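Would I pay for a robot that takes old PCs apart? I think I might

Aug 8, 2022

I've been taking computers to bits since I was small enough to get my whole hand inside a drive bay, so I came to the Zondum teardown cell with a chip on my shoulder. It's sold as a service, mostly. Altgate will put one in your workshop, look after it and charge you by the month, and the idea is that refurbishers and recyclers hand over the dull part of the job while their people get on with testing and reselling.

I spent 3 days with one at Amora, the refurb shop where I help out, and I've changed my mind about it at least twice. Maybe more!

First, the arms are not the clever bit. Everyone who wandered past wanted to look at the arms (fair enough, so did I) but what you're really paying for is the boring grey plastic thing that sits next to the computer and holds the parts. When I strip a tower by hand, the drive goes on the bench, the card goes on top of the drive, and the processor goes somewhere I'll remember, which I then don't. With the cell, each part has a place and it stays there until somebody wants it.

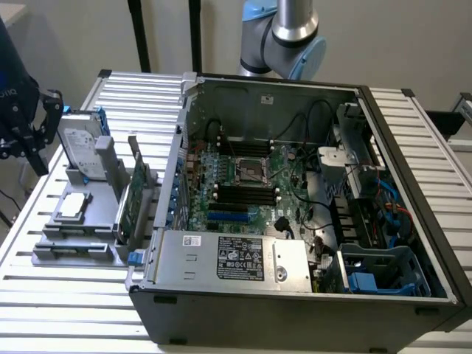

A tower on its side at the Zondum cell, with the hard drive and a green expansion card parked upright in the grey fixture.

The fixtures are 3D-printed, and this is where I'd start haggling. You get 4 with the package, each made for a family of cases, and if your computers don't match you either pay Altgate to draw up a new one or do it yourself. Impi Saarinen, our workshop manager, likes this. She says we see the same few office models over and over, bought by the pallet, and she's right about the pallets. But she doesn't do Saturdays, when people bring in whatever was under the stairs.

Then there's speed. It's slow. I timed myself against it on matching machines and I was done, kettle on, tea poured, well before it had finished. Emiliano Pereyra from Altgate took this very well and pointed out that I'd want to go home at some point. Annoying, but true. Out of 37 towers it stopped and asked for help on 5, usually over a tight cable, and I can live with that. I've been beaten by tight cables myself.

What I can't live with is the contract. Ní Chonaill, the other outfit we had a quote from, will sell you the kit outright and teach you to mend it. Altgate won't. For a trade that exists because people like us think you should be able to open things up and fix them, renting a sealed robot feels daft, and I told Emiliano so over a sandwich.

So would I have one? For the pallets, yes, tomorrow, if they'd sell it to me and throw in the drawings for the fixtures. On the monthly deal I'd say no, and Impi would say yes, and she's the one who signs things.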